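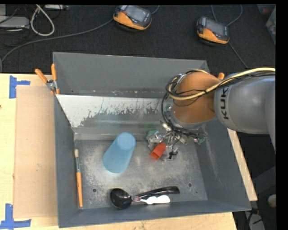 One applicant wrote to us in January that she had read our page twice and still could not tell whether a person needed to play the piano well before learning to tune one. We have rewritten the page with her letter in hand. The answer is no. Students at the Usley School of Piano Tuning need a steady hand, normal hearing in the middle range, and enough patience to repeat the same interval for most of a morning. Many of our best graduates play a few hymns and little else.

## The School

The Usley School of Piano Tuning trains men and women to tune, regulate, and repair acoustic pianos. It grew out of the service department of the Stimell piano store, which took on apprentices in its back workshop and later found that other stores were sending theirs as well. When the store closed, the workshop and its tools passed to the school, along with several of the pianos on which students still learn.

The school occupies two floors at 206 Castico Street. The lower floor holds the repair shop and the wood store. The upper floor is divided into tuning rooms, each with one upright piano, and a larger room at the front with two grands. The walls between the tuning rooms were rebuilt with extra packing after years of complaints, and a student can now set a temperament without hearing the one next door.

## Course of Study

The full course takes two years. Admission is limited to 24 students in each entering class, and the school employs seven teachers, all of whom continue to accept outside work.

First-year students learn to tune by ear. Electronic tuning devices are introduced in the second year, after the aural examination has been passed. The school is aware that some employers would prefer the order reversed. We have kept it because a tuner who can hear a false string will know what to do when the device gives an odd reading.

Second-year students spend half their time on regulation and repair: replacing hammers and dampers, easing tight keys, fitting new strings, and resetting loose tuning pins. Each student also completes the full regulation of one upright action, which is inspected at three stages. Work that does not pass is taken apart and done again.

An evening course in basic care is open to piano owners and church musicians. It does not lead to a certificate.

## The Olszewski Collection

The school keeps a study collection of piano actions, keys, and hand tools, named for the Olszewski workshop, from which most of it was bought. It includes several early upright actions of kinds that a working tuner may meet only once or twice. Students may handle any item under supervision. Visitors are welcome by appointment.

## Service to the Public

Pianos belonging to schools, churches, and care homes within the county are tuned by second-year students at a reduced fee. A teacher checks every instrument before the student leaves. Requests are taken in the order received, and the list is usually longest in the weeks before the winter holidays.

We do not move, sell, or appraise pianos.

## Former Students

More than 2,000 people have completed the full course. Most work for themselves, while others are employed by concert halls, colleges, and rebuilding shops. Former students may use the repair shop on weekday evenings when no class is meeting, and may borrow specialized tools against a deposit.

## Admission

Applications for the fall class open in January. Applicants are asked to spend one morning at the school, during which they will be given a short listening test and a simple task at the bench. Previous experience is not required. Questions about fees, housing, and the evening course should be addressed to the school office.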